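Teaching by Doing: Notes for the Two-Arm Tabletop Project
Handout 3, for the Wednesday group

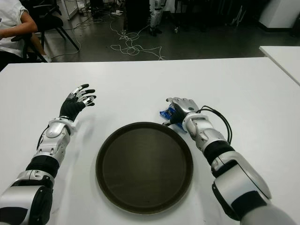 The serving task at the table: right hand closed on a small blue item, left hand open, tray still empty.

Dear all, welcome back. I promised last week that I would write up what I said about the tray task, partly for those who were away and partly for myself, as I talk faster than I ought to when the arms are switched on. Please read these pages before you come to the bench. They are longer than the last set, and I am sorry for that, but quite a lot of you asked good questions and I have tried to tuck the answers in where they belong.

1. What the task is

The task is called "put the snack on the tray". One item, one tray, two hands. The item starts on the table to the right of the tray. The right hand picks it up, carries it over the rim and lets go of it on the flat part. The left hand stays clear until it is needed, and then both hands come back to rest, open, palms down.

It sounds like something a toddler could do, and of course a toddler can, which is rather why I like it so much as a first project. You will all have done it at breakfast without a thought. Try it again tomorrow morning, very slowly, and notice how early your fingers begin to open, and how your wrist turns a little as it comes over the edge of the plate. Those small things are what we have to put into the demonstration, and they are the first to go missing when a person is tired or in a hurry.

We count an episode as starting when both hands are at rest and ending when both hands are at rest again. Everything in between belongs to it, including the dithering. If you dither for a long time, throw the episode away and do another.

2. Why we have a tray at all

Khadija asked me why we don't simply put the item down on the table, and I gave her a poor answer at the time. A better one is this. The rim means the hand has to go up before it goes across, so the path has a shape to it, and you can see at once on the plot whether the person driving has planned the lift or has blundered into it. The tray is also dark and the table is white, so when you go through the recordings afterwards the target is easy to find, even at double speed on a small laptop.

Keep the tray close to the front of the table and between the two hands. You may shift it a little between episodes — a hand's width either way is plenty — and I would like you to do so, otherwise we shall end up with a very clever machine that can serve to exactly one spot. Don't shift it during an episode. If it slides by itself, stop and mark the episode as spoiled.

3. The grasp

Most of our trouble last term came from here, so do forgive me for going on about it.

Soft packets are awkward. They crumple, they slide, and they have corners that stick out past the fingers where you don't want them. With a rigid block you can think of the grasp as finished once the fingers have stopped moving. With a packet there is a second stage, in which the contents settle, and the hold you had a moment ago is no longer quite the hold you have now. Wait for it. One slow breath after the fingers close is enough, and then lift.

Curl all the fingers together. Several of you have been trying to pinch between thumb and first finger because it looks elegant, and on a wrapped item it nearly always ends in a drop. Wrap the hand round it and let a bit of the packet poke out if it wants to. We aren't marking for style.

Watch the label, too. If the printed side is upward at the start, try to have it upward at the end. It isn't part of the score, but it is a lovely check on whether your wrist has wandered.

4. The other hand

I can't say often enough that the idle hand is part of the demonstration. The recording holds both arms from beginning to end, and whatever the left one does while the right one is busy will be learned just as faithfully. If you let it sag, the model will sag. If you scratch your nose, well, we had an episode like that in the spring, and it gave us all a great deal of pleasure and wasted an afternoon.

So: open, fingers slightly apart, palm down, hovering a little above the table on its own side of the tray. Choose a height that you can hold comfortably and go back to it each time. Mirjam Wallner has found that she keeps steadier if she rests her own elbow on the arm of the chair, and I have no objection at all to that.

In the second half of the project the left hand will get a proper job, which is to steady the tray while the right hand places. We'll come to it in December. Until then it waits.

5. Getting over the rim

Lift, travel, lower, open. Four movements, and please do let each one finish before the next begins, at least for your first session. Once you feel at home you may let them run into each other a little, as a person would.

The commonest mistake is to lower too soon, so that the knuckles or the bottom of the packet catch the rim. The next commonest is opening the hand too high. The item then drops and lands wherever it likes, perhaps on the tray and perhaps not, and if it does land well you will be sorely tempted to keep the episode. Please don't keep it. We want placing, and a drop that came out lucky teaches the wrong thing.

After you open the hand, go straight up before you go sideways. Fingers that leave sideways take the packet along with them.

6. How we score

Each episode gets one of three marks, written in the log by the person sitting beside the driver:

Good: the item is resting on the flat of the tray, and nothing was touched that needn't have been.
Usable: the item is on the tray, but there was a knock, a second attempt at the grasp or a long pause.
Spoiled: anything else.

The driver does not give the mark. I know you are all truthful people, but one sees one's own work kindly. If the two of you can't agree, write both marks and a few words, and I'll look at it.

As of November 21, 2018 we have 571 episodes in the shared folder, of which 19 are still without a mark. If your initials are beside one of those, do please sort it out before you record anything new. It takes a few minutes with a cup of tea, and it saves poor Thaddäus from writing to you a second time.

7. What Mathias and Nathalie found

Mathias Egger and Nathalie Després went through the October recordings for their term paper, and they have kindly let me pass on the main points. They split the episodes by driver and looked at how long each person spent between closing the hand and lifting. People who paused had far fewer drops, as you would hope. What I hadn't expected was that those same people also had the tidiest release at the other end, though nobody had taught them anything special for it. Nathalie thinks the pause simply puts you in a calmer frame of mind. Mathias thinks the careful people are careful everywhere and the pause has little to do with it. I go back and forth, and I should be delighted if one of you took it up as a small study of your own. You would need to ask the quick ones to pause and the slow ones to hurry, and see what moves.

8. Before and after your session

Read the last page of the log. Check that both wrists turn freely and that the cables on the forearms have enough slack for the full reach, especially on the right, where a loop can catch if the hand comes back too far. Open and close each hand once with nothing in it. Then do two practice runs without recording.

A session is 11 recorded episodes per driver, and then you swap. Please keep to that even if you are enjoying yourself. The last few episodes of a long sitting are nearly always the sloppy ones, and the driver is always the last to notice.

When you have finished, bring both arms back to rest, power down in the order given on Handout 1, and write something in the remarks column. "Fine" is not a remark. "Packet slid towards little finger on the lift, twice" is a beautiful remark, and I will think of you fondly when I read it.

9. For next time

Please bring one page, handwritten if you like, on the following. Suppose the tray had no rim and was the same white as the table. Which parts of your demonstration would you do differently, and which parts would you keep just as they are? Think about the lift, the release and the idle hand separately. There is no need for any formulas.

If you would like to read ahead, the chapter on grasping in the course reader is the one to choose, and you can safely skip the section on suction cups. Bench times are on the door as usual.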